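### 3.2 Recipientes fuera de sitio

En los 19 hogares visitados en agosto, la cama funciona como superficie de paso antes de ordenar. Envases, tarros, alguna bolsa. Wijaya y Lau ya lo apuntaban para Gornley, aunque con menos casos.

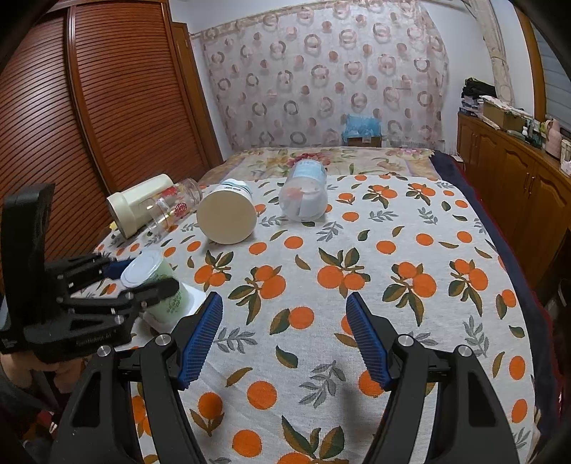 **Figura 3.** Envases y tarro de vidrio sobre una manta blanca con estampado de frutas naranjas.

Criterio de registro: sólo cuenta lo apoyado en la manta, no lo que queda en la cabezera. Los cilíndricos tumbados se anotan aparte (ruedan, se pierden entre pliegues). Tiempo medio de recogida, alrededor de 8 minutos; falta revisar los datos de de Stalteo.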